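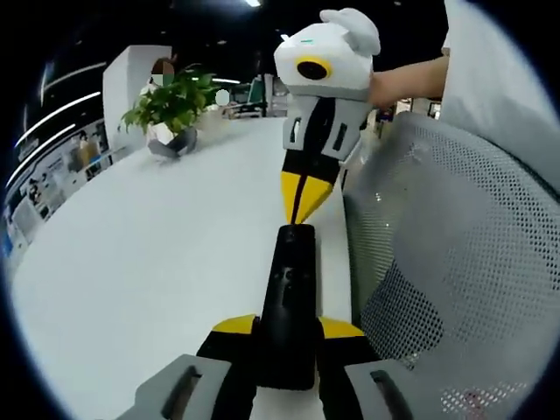

# Relatório: o caldo no restaurante-escola Stororska

Mahfuz Pramanik, 17 de agosto de 2018

O nosso trabalho estudou como o tempo de cozedura muda o sabor de um caldo de legumes simples. Preparámos 3 panelas com a mesma receita – cebola, aipo, cenoura e água – e provámos cada uma às cegas, com 18 colegas do curso. O caldo de cozedura mais curta foi o preferido por 10 pessoas. Eu esperava o contrário. Em outubro vamos repetir a prova com cogumelos secos, e o sal será pesado antes de cada panela.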